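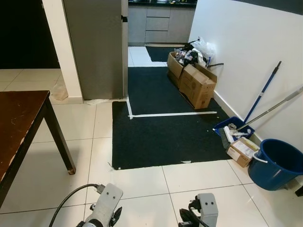
Barkunberg verzichtet eine Woche auf Zucker — jedenfalls auf dem Papier

Barkunberg, 10. Februar 2021. Zum Beginn der Fastenzeit ruft der Kulturverein Tralow dazu auf, sieben Tage lang ohne Süßes auszukommen. 65 Haushalte haben sich nach Angaben des Vereins eingetragen. Kontrolliert wird nichts.

Vereinssprecherin Ermira Lazarević verspricht »mehr Achtsamkeit und besseren Schlaf«. Belege dafür blieb sie auf Nachfrage schuldig. Wer durchhält, bekommt eine Urkunde und einen Gutschein über 12 Euro, einzulösen in der Bäckerei Kovačević, deren Sortiment bekanntlich zum größten Teil aus Kuchen besteht.

Tarek Ait Brahim fastet seit 25 Jahren im Ramadan und kann mit der Aktion wenig anfangen. »Eine Woche ohne Schokolade nenne ich Diät«, sagt er. Im Vorjahr gaben 40 Teilnehmer ihren Fragebogen ab. Ausgewertet wurde er bis heute nicht — das soll im Juni nachgeholt werden.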